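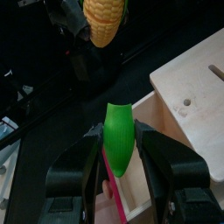 The Second Shift at the Sample Bench

At the Niltico toy works in Stasow, a play vegetable once passed through many hands before it reached a store shelf. Husks were fitted to corn cobs and pulled off again by employees seated at a long bench, who checked that the parts came apart without too much force. Much of that handling is now assigned to pairs of robot arms. One gripper takes the green piece, the other takes the yellow cob, and the trial is repeated.

The company began the change in August with four stations, supplied by the engineering firm Zasetti. Each can be set for up to 2,000 handling cycles between inspections. Under the earlier arrangement, a tester was expected to complete 100 in a morning, and wrist strain was the most common complaint recorded by the plant nurse.

The 16 employees of the testing department have kept their positions, although few do the same work as before. Most now prepare the stations, guide the arms through new motions and review the results. A gripper that presses too firmly can mark soft plastic, and a part that sits slightly crooked may be missed altogether. Deciding which of these faults belongs to the toy and which to the machine remains a human task, and testers with long experience at the bench have proved the quickest at it.

The adjustment has had its costs. Training was first offered only after the day shift ended, an arrangement that employees with young children could not easily accept. Management moved the sessions to 10 in the morning following a request from the works council. Pay grades were revised later, and several employees regard the new scale as too narrow for the added responsibility.

There is also the matter of company. The old bench seated testers side by side, and conversation was part of the day. The stations stand apart — partly for safety, partly for cabling — and employees report that the room feels quieter. A shared review table has been added near the windows, where doubtful parts are passed around and discussed before a decision is entered.

Niltico's second plant, in Rosales, is to receive its own stations next year. Two testers from Stasow will spend the first month there to train their colleagues.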